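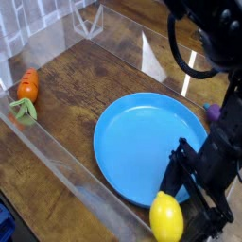
Nastel panels in place, arm at the plate

I bought the Nastel clear panel kit for my tabletop cell, mostly so parts stay put! Setup is easy – square up the corner brackets first, then tighten.
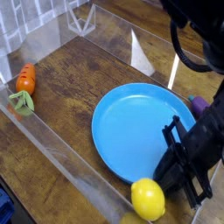 Carrot near the side wall, lemon by the gripper

Glare is my one gripe. The walls throw long streaks, so I re-aim the lamp before I teach any positions.

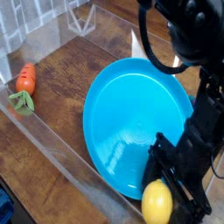 Check the cable loop while you're in there

Wiping down takes up to 10 minutes (soft cloth, no ammonia). I'd buy it again, though I wish spare brackets came in the box.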